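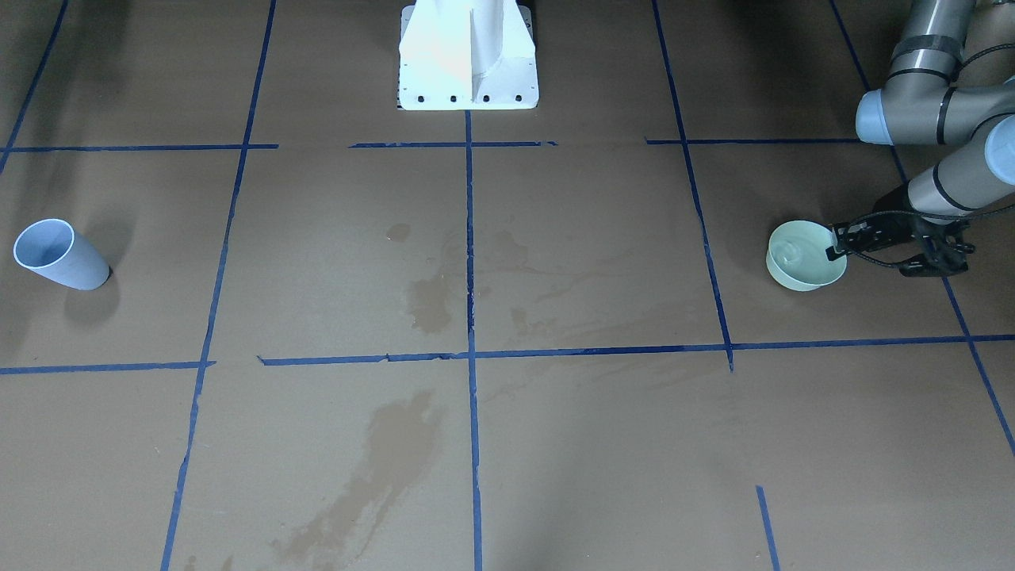 Natance Rollum, two months in

Rollum is the skill-recording package Natance sells for people who already own arms and don't want to write motion code. It sits on top of the vendor controller, logs joint positions and gripper state while you guide the arm through a task, and fits a policy to the recordings. I bought the two-arm licence through Edwards in January. It came to $1,348 with tax. The single-arm licence is cheaper, but you can't upgrade it later, you buy again.

Installation took an afternoon. The installer wants a specific kernel and doesn't check for it. It completes, reports success, and then the recorder drops samples at random. The required version is in the release notes and absent from the manual. Once that was fixed the logging was clean and has stayed clean.

Both arms have to be registered to a common base frame. Rollum does this with a touch-off routine: you jog each gripper to a set of points on the table and confirm each one from the pendant. The first attempt left 3 mm of disagreement between left and right near the middle. The second, done slowly with the speed limit turned down, brought it to 2 mm, and I stopped there. Cups and bowls don't need better. If you intend to put pegs in holes with it, budget for a proper calibration fixture.

The grid of blue tape is my own arrangement. Rollum has a feature called zones, which lets you draw cells over the table plan in the editor and tag each recording with a start cell and an end cell. It doesn't require anything marked on the real surface. I find it much faster to reset a task when I can look down and see which cell the object goes in, and the tape doesn't have to be perfectly straight for that. The editor accepts uneven cell sizes, so draw what you have. 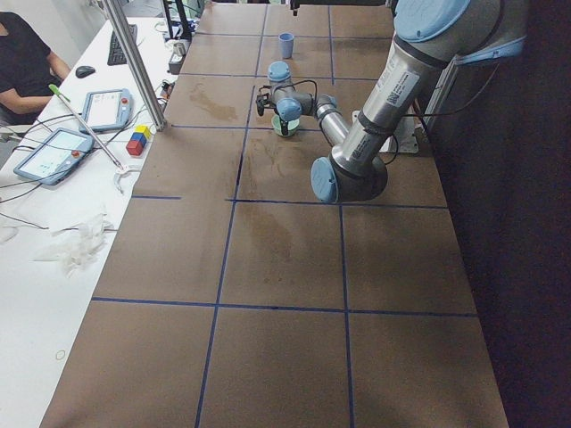 Cup handling is where most of my recordings are. The objects are light plastic drinkware and a bowl, in pale colours, which the vendor's sample set hardly covers. An upright cup with the gripper coming straight down is easy and was usable early. A cup lying on its side is harder, as the approach depends on which way the mouth points, and Rollum needs examples of each orientation before it stops averaging between them. The averaged approach is easy to recognise: the fingers come down across the cup at an angle nobody recorded, and the cup rolls.

The bowl is picked up by the rim, one finger inside and one outside. Rim grasps have their own setting, buried under gripper options – closing width, hold force, and a tilt allowance. Leave the tilt allowance at the default and the software treats any rotation of the object after closing as a slip and aborts. Widening it cured nearly all of my aborts.

I have 69 accepted recordings so far. Rejected ones are kept in a separate folder and can be restored, which I've used more often than I expected, mostly after changing my mind about what counts as a bad approach.

Complaints, in no order:

The pendant and the Rollum window both show joint angles, and they round differently. It is harmless and it is irritating.

Cable routing gets no attention in the documentation. Leave slack at the wrist. Check it by jogging the last joint to both limits before you record anything.

Undo in the zone editor goes back one step only.

The playback speed slider is per session and resets to full on restart. Natance support told me this is intended. I think it should reset to the lowest value, and I've written to them twice saying so.

Support otherwise is decent. Replies come overnight and are written by someone who has used the product. Elis Prosser at the Petau workshop runs the single-arm version on older hardware and gets the same dropped samples on the wrong kernel, so that one isn't peculiar to my setup.

I'll renew the maintenance plan for a year. The next release is supposed to handle handover between arms, and at present that has to be recorded as two separate tasks with a pause in between.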